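Cómo quitar el olor y las manchas a los vasos de plástico

Los vasos de plástico reutilizables duran años, pero con el uso cogen un velo mate, un cerco de té o de zumo y, lo más molesto, un olor que no se va con el lavado normal. Casi siempre se puede recuperar el vaso con productos que ya hay en la cocina. En esta guía se explica el método completo, en el orden en que conviene aplicarlo, y al final hay un apartado sobre cuándo toca desecharlo.

El procedimiento sirve para vasos rígidos de polipropileno y similares, los que suelen llevar un triángulo con un 5 en la base. Para vasos plegables de silicona hay una nota aparte más abajo. No vale para vasos con doble pared ni para los que llevan decoración pegada por fuera, porque el remojo la despega.

Qué hace falta

Bicarbonato sódico
Vinagre blanco de limpieza o de cocina
Lavavajillas líquido sin perfume
Un cepillo de biberones o de botellas, de cerdas blandas
Un cepillo de dientes viejo
Un barreño donde quepan los vasos tumbados
Un escurridor
Un paño de algodón que no suelte pelusa

No uséis estropajo verde ni lana de acero. El plástico se raya con mucha facilidad y en cada raya se queda grasa, que es de donde sale el olor al cabo de unos días. Si el vaso ya está rayado, el método sigue funcionando, pero habrá que repetirlo más a menudo.

Paso 1. Lavado previo

Lavad los vasos con agua templada y unas gotas de lavavajillas. Hay que insistir en dos sitios: el borde, por fuera y por dentro, y el ángulo que forma el fondo con la pared. En el borde se queda la grasa de los labios, el cacao y la crema, y es la zona que más se descuida cuando se friega deprisa. Para el ángulo del fondo va mejor el cepillo de dientes que el de biberones.

Aclarad hasta que el agua salga sin espuma. Si queda jabón, el vinagre del paso 3 lo corta y deja una película blanquecina que luego cuesta quitar.

Paso 2. Pasta de bicarbonato para las manchas

Mezclad tres cucharadas de bicarbonato con una de agua. Tiene que quedar una pasta que no se escurra. Si está demasiado líquida, añadid bicarbonato poco a poco.

Extended la pasta con los dedos por el interior, cargando más donde haya cerco, y dejadla 30 minutos. Después frotad con el cepillo blando en círculos pequeños, sin apretar. Las manchas de té y de café salen bien a la primera. Las de tomate, zanahoria o cúrcuma son otra cosa: el pigmento se disuelve en grasa y entra en el plástico. Para esas, antes de la pasta, pasad un papel con unas gotas de aceite de girasol, esperad cinco minutos y lavad otra vez con jabón. Parte del color se va con el aceite. Lo que quede se aclara dejando el vaso junto a una ventana con sol un par de tardes.

Paso 3. Remojo en vinagre para el olor

Retirad la pasta con agua abundante. Llenad el barreño con una parte de vinagre por cuatro de agua templada y sumergid los vasos tumbados, de forma que no quede aire dentro. El tiempo depende del olor:

Olor leve, a cerrado: una hora.
Olor a leche o a batido: cuatro horas.
Olor a humedad de armario: toda la noche.

No mezcléis el bicarbonato y el vinagre en el mismo recipiente. Es una costumbre muy extendida y hace mucha espuma, pero los dos se neutralizan y al final se limpia con poco más que agua salada. Van por separado y en este orden.

Tampoco añadáis lejía en ningún momento del proceso. La lejía con vinagre desprende cloro, que es tóxico incluso en cantidades pequeñas.

Paso 4. Aclarado

Aclarad cada vaso tres veces, llenándolo del todo y vaciándolo. Para comprobar si queda vinagre, llenadlo de agua fría, dejadlo diez minutos y probadla. Si sabe a algo, otro aclarado. Si el olor antiguo sigue ahí, se repite el paso 3 con vinagre nuevo. El usado ya no rinde igual y es mejor aprovecharlo para el desagüe.

Paso 5. Secado

Un vaso guardado con humedad vuelve a oler en dos días, por bien que se haya lavado. El error habitual es dejarlo boca abajo sobre un paño o directamente en la encimera. El vapor se queda dentro, el borde se apoya en mojado y se forma un cerco.

Ponedlos en un escurridor donde el aire pueda entrar por debajo, o colgados de un soporte con brazos. Cuando ya no goteen, pasadlos a la mesa con la boca hacia arriba y dejad que terminen de secarse así, al menos un par de horas. En invierno o en cocinas sin ventana conviene darles antes una pasada con el paño.

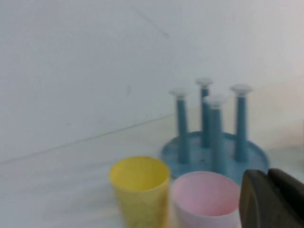

Paso 6. Guardado

Guardad los vasos sin apilar siempre que haya sitio. Encajados uno dentro de otro no respiran, se rayan por dentro y a veces se quedan pegados. Si no hay más remedio que apilarlos, poned un trozo de papel de cocina entre vaso y vaso y no hagáis pilas de más de cuatro.

Para separar dos vasos atascados no hay que hacer palanca con un cuchillo. Se llena el de arriba con agua fría y hielo, se mete el de abajo en agua caliente del grifo y se espera un minuto. El de dentro encoge un poco, el de fuera se abre y salen girando.

El armario también cuenta. Si huele a cerrado, vaciadlo, pasad un trapo con vinagre rebajado, dejad las puertas abiertas una tarde y poned dentro un cuenco pequeño con bicarbonato. Ese bicarbonato se cambia cada mes y ya no sirve para lavar.

Vasos plegables de silicona

La silicona retiene el olor del jabón más que el plástico rígido. Usad muy poco lavavajillas y saltaos la pasta, que se mete en los pliegues y no hay manera de sacarla. Basta con el remojo en vinagre y después diez minutos en agua hirviendo, si el fabricante lo permite. Se secan desplegados del todo.

¿Y el lavavajillas?

La mayoría de los vasos rígidos lo aguantan en la bandeja superior. En la inferior están más cerca de la resistencia y se deforman: primero se ovala el borde y luego el vaso cojea. Elegid un programa de baja temperatura y sacadlos en cuanto termine, sin esperar a la mañana siguiente.

Si salen con velo blanco, casi siempre es cal. Se quita con un remojo corto en vinagre, de un cuarto de hora, y se previene rellenando la sal de la máquina. Si después del vinagre el velo sigue igual, es desgaste del plástico y no tiene arreglo.

Cada cuánto hay que hacerlo

Con uso diario, el tratamiento completo una vez al mes es suficiente. Para vasos que solo se usan con agua, cada dos o tres meses. Los que se usan con leche o batidos necesitan un remojo corto semanal, aunque no huelan.

Hay un truco sencillo que ahorra muchos remojos: enjuagar el vaso nada más vaciarlo, aunque se vaya a fregar más tarde. La leche seca es la causa de la mayoría de los olores difíciles.

Cuándo desechar un vaso

Si tiene una grieta, por pequeña que sea, en el borde o en el fondo.
Si el interior está pegajoso al tacto después de lavarlo y secarlo.
Si el olor vuelve tras dos remojos de toda la noche.
Si se ha ablandado o deformado por el calor.

Un vaso que ya no sirve para beber puede aprovecharse como semillero, haciéndole tres agujeros en la base con un clavo caliente, o para tener a mano los pinceles. Si va a la basura, consultad en vuestro ayuntamiento, ya que en muchos municipios el contenedor amarillo es solo para envases y los vasos reutilizables van al punto limpio.

Preguntas de los lectores

¿Sirve el limón en lugar del vinagre?
Sirve para olores leves. Hace falta el zumo de dos limones por litro de agua, y hay que colarlo, porque la pulpa deja restos en el ángulo del fondo.

¿Puedo usar pasta de dientes para las manchas?
Mejor no. Lleva abrasivos que matean el plástico y el sabor a menta tarda mucho en irse.

Mi vaso huele a plástico desde que lo compré, ¿es normal?
Suele pasar en los primeros lavados. Un remojo de una noche con dos cucharadas de bicarbonato por litro lo quita casi siempre. Si al cabo de varios intentos sigue oliendo fuerte, devolvedlo.

Texto: Blair Matheson. Revisado el 10 de mayo de 2023.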